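Sports Reporting, unit 4 handout. Writing the game preview. Notes by Tatu Shemweta, typed up fast, tell me if something's missing.

Read the Sakalauskas chapter on leads first. Then this.

## 1. What a preview is for

- reader wants: who's playing, what's at stake, who's hurt, what to watch
- not a recap of last week. Two sentences on last week, max
- runs before kickoff, so it dies at kickoff. Don't save your good stuff
- 34 lines is the print hole. Online can go longer, mostly shouldn't

Records go high up. First or second sentence. If a team is 3-1, say who the one was, it nearly always matters more than the three.
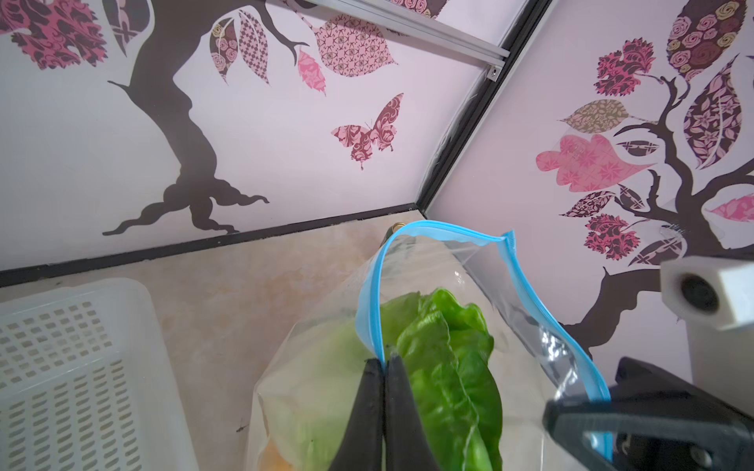 ## 2. Numbers

Pick one number per paragraph. Two if they argue with each other (lots of yards, few points = red zone story, go write that).

- per-game beats season total early in the year
- "2557 passing yards" means nothing alone. Compared to what? Last year? The league? The guy across the field?
- always give the sample. Third down rate over four games is a small pile of plays
- streaks: check who the opponents were

Check everything against the box score, then against a second source. Nafula Kioko lost half a grade last term for a sack total she took off a message board. She's fine with me using this, I asked.

## 3. Injuries

Know the labels. Questionable is not doubtful. Doubtful is not out. Copy the label exactly as listed and put the day's report in your notes so we can see which one you used.

Don't guess at recovery time. "Expected to miss" needs a name or a team statement behind it. No "sources say" in this class, you dont have sources yet.
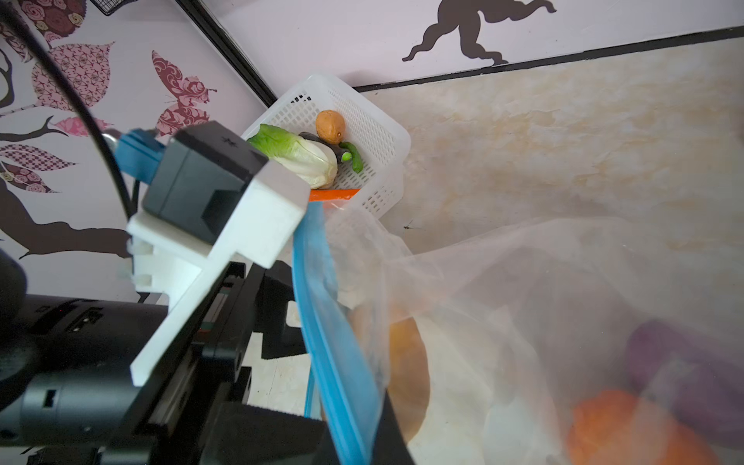 Also no medical detail beyond what the team gave. Knee is knee. If the report says knee and you write ligament I'll circle it in red and we'll have a talk.

## 4. Matchups

Weakest part of most drafts from January. People write "the offense must score." Yes.

Go unit against unit:

- their pass rush vs. your tackles, by name
- your slot receiver vs. whoever covers the slot (often not the starter on the depth chart)
- special teams, one line at least. Field position decides alot of close games

One matchup in full is better than five in passing. Say what happens if it goes one way, then the other.

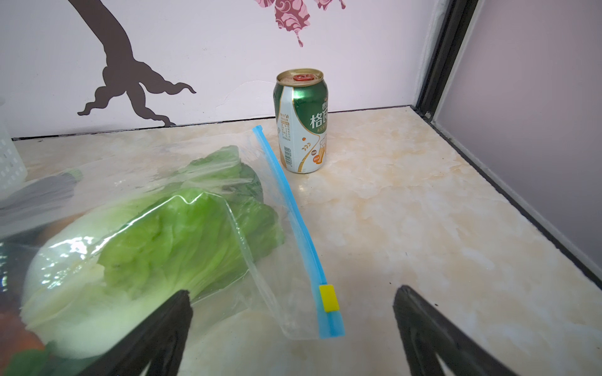
Order of detail is where drafts get stuck. Big item first, small ones after, and the small ones don't need a sentence each. Think of writing up groceries: you'd start with the head of napa cabbage in the zip bag, and the little yellow slider on the seal can wait till line ten or get dropped. Same with a depth chart. Quarterback change leads. Backup long snapper goes at the bottom or nowhere.

## 5. Prediction

Optional. If you make one, give a score and one reason. Don't hedge it to death.

## Homework

- preview of any game on next week's schedule, about 90 words for the lead section, then matchups
- sources listed at the end, both of them
- swap with a partner, 15 minutes each, mark every number that has no comparison
- paper copies please, the upload page is still broken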